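Trimming the April set

The April set stands at 2,103 episodes, and I spent this week deciding which of them to throw away. After the first pass 1,162 are left. Most of the rejects came down to tracking: if the marker cube on either gripper dropped out of view for more than 12 consecutive frames, the episode went. Derek Hollis thinks that limit is too strict. He may be right, but loosening it last time gave us a policy that jerked at the wrist, and I would rather collect again.

The second cause was pace. Evie and I both speed up as a session wears on, and the gripper width trace shows it - jaws closing before the approach has settled. We now stop after four takes and reset the objects.

Hoses are the worst case. A rigid wand has one pose to recover, while a vacuum hose has a new shape every time you let go of it.
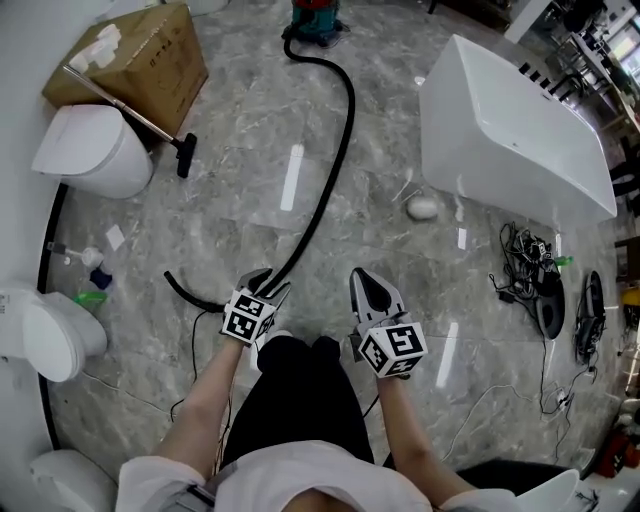 I have started labeling which hand makes first contact, left or right, as a separate field. It costs a few seconds per episode and can be dropped later if the model ignores it. Next on the list is the cable set, which Roland wants split by thickness before anyone trains on it.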